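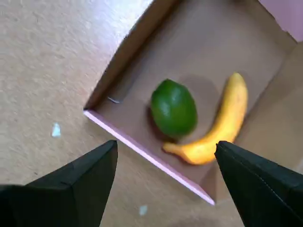
My turn at the controls came after lunch, which was bad news for the banana.

I should say I was only in robotics club because my bus left at six and the library closed at four. I'd been there two weeks. Everybody else at Ketlow could talk about torque for an hour, and I could sort of talk about fruit (my mom runs the produce stand on Lasley Street).

"Lime first," said our captain. "It's easy. It's a ball."

It's so not a ball! A lime has a long way and a short way, and if you pinch it the long way it squirts off like soap. I'd picked up maybe a million of them. So I rolled the wrist over a little, the way I'd turn my own hand, and eased the fingers in, and up it came.

Somebody whooped. I got so excited I let go of the stick.

The lime bounced once, hopped out of the tray and took off across the floor, all the way to the Petchrat team's table, where a girl in a green hoodie stopped it with her shoe. She looked at the lime and then at me.

"Is this yours?" she said.

"You can keep it," I said, "we've still got a banana," and I missed my bus.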